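**Ticket 609: Laundry folding, bedroom routine, dark garments**

Opened: 23/08/2023
Product: Storkar arm controller with Koltton folding module
Site: Mestport test apartment
Priority: 2
Status: open, workaround in place

**Reported behavior**

Folding job stops at the grasp stage when the garment is black and lies flat on a soft bed cover. The controller logs "no edge found" and retries until the retry limit is reached. Light garments on the same bed complete normally. Towels on a table complete normally.

**Expected behavior**

Fingers close on a single layer near a corner, lift, and hand over to the fold planner.

**Log**

Entry 1. Reproduced on the first attempt. The depth map shows almost no step between the cloth and the blanket. Plush gives way under thin fabric, so the height difference falls inside the sensor noise. Color segmentation finds the cloth but returns a ragged outline on the side where the fabric is bunched.

Entry 2. Raised exposure. Outline improved on the straight side only. Grasp point still jumps between frames. Restored defaults.

Entry 3. Checked the fingertips for wear. Pads fine, linkage pins fine, no play. Grip force at 400 on the controller scale, same as for the towel jobs. Hardware ruled out.

Entry 4. Raised grip force to 900. The fingers now close on something every time, but it is cloth and blanket together. The job reports success at the grasp stage and fails at lift. This is worse than the original fault, as the log looks clean until the arm stalls. Reverted to 400.
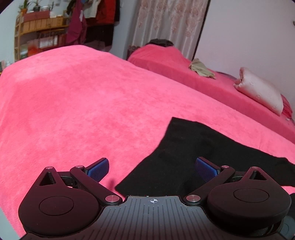
Entry 5. Compared against hand-guided grasps. A person working the gripper comes in low, pushes the cloth a little to raise a ridge, then closes on the ridge. The module has no push step. It plans a straight descent and assumes the edge is already standing free of the surface. On a table that assumption mostly holds. On a bed it does not.

Entry 6. Tried the Kruger edge filter in place of the stock one. Fewer false edges from blanket fuzz, same result on black fabric. Left installed, no side effects so far.

**Cause**

Missing pre-grasp motion in the folding module. Exposure and force settings only move the failure to a later stage.

**Workaround**

Place dark items on a firm, light surface before starting the job. This means a person has to sort and carry the laundry, and by then they could have folded it. Customer has been told.

**Notes for the module team**

- Please add a push-and-pinch option, off by default.
- The lift check should compare expected and measured load. Picking up bedding must not count as success.
- The manual lists "bedroom laundry" as a supported chore. Until this is fixed, suggest "light garments on firm surfaces".

Keep open until the August build has been tested on the same bed cover.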